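Research > Papers > Project Planning and Control > Section 4

4. Scheduling slack in small projects

We came to the question of slack by a rather roundabout road. When the planning team at Statwood first let us look through its old schedules, we were hoping to learn something about cost overruns, and we spent a good many pleasant afternoons on that before noticing how differently the managers treated spare time. Some tucked a few days behind every task. Others kept one shared reserve at the end of the project and guarded it closely – a habit we have come to admire.

Our sample covers 148 completed projects, each with a planned length of more than 10 weeks. For every one of them we rebuilt the network of tasks in Presia, entered the original estimates, and ran the schedule 1,000 times with task lengths drawn from the range the manager had first written down. Projects with a shared reserve met their planned finish date more often in these runs, and the gap was widest where several tasks waited on the same crew.

We should be fair to the other approach. At the Gorkholm site, where crews changed over in July, the small reserves behind each task made handovers a good deal easier to arrange, and the managers there were fond of them.
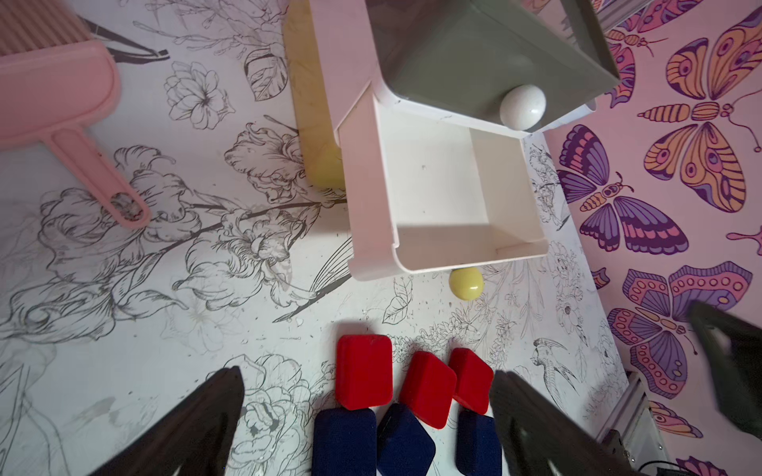 Gorkholm, 30 April 2024

Figure 4. Red and dark navy-blue blocks on a printed tabletop.

The order in which tasks are released matters too, and we return to it in Section 5 with the Asadi schedules. Those plans are shorter, none with over 100 tasks, and they were revised weekly – so the reserve can be followed as it shrinks from one revision to the next.

12 shares | 3 comments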